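06/01/2026

The Walier town council met last night to decide whether the hardware store may open on the Sabbath of whoever complained loudest, and I went, because the library was closed and I had already eaten.

Some background for those who live in places with real news. Walier has had a quiet-hours ordinance since before my parents moved here. Shops over a certain size stay shut on Sunday mornings, unless they sell food, medicine or, thanks to an amendment from a more exciting era, bait. Last October councilman Herman Harahap promised the Nautiyal Street merchants he would get rid of it. He also promised the churches he wouldn't. Both promises are on the same flyer, front and back.

This worked fine until the coalition needed a budget. Harahap's bloc has 4 seats and can't pass anything alone, so it signed a paper with Jyoti Semwal's people, and item 25 of that paper says the ordinance stays "in its present spirit." I've read it twice. I don't know what the present spirit is either, but Semwal does, and she brought highlighted copies for everyone.

Harahap said the agreement covered the spirit and his motion only touched the letter. Semwal asked if he would like to sign the next agreement in invisible ink. The chair, Ivan Derkach, asked for order in the voice of a man asking for the check.

Then came public comment. Sushil Katiyar, who runs the hardware store, said pipes burst on Sunday mornings too, and that he's been sending people to the bait shop for hose clamps - the bait shop now has a hose clamp section. The bait shop did not comment. A woman from two streets over said she was 65 and would like one morning a week without a forklift beeping. I clapped for both of them, which got me a look.

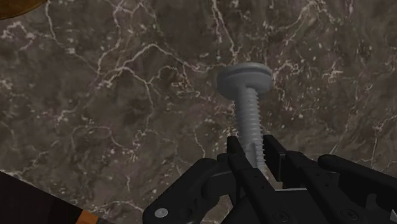

*A gray screw. Not for sale before noon on Sundays.*

The vote was put off, of course. There will be a working group, and the working group will look at fines, which currently stand at 100 dollars and have been collected, as far as the clerk could tell us, never. Harahap wants it done by summer. Semwal wants it done properly, and I've been here long enough to know what that does to a calendar.

My own position is that I would buy things on a Sunday morning if I were ever awake for it. I wrote this on the comment card and dropped it in the box by the door. The box was still full of cards from the parking meter hearing.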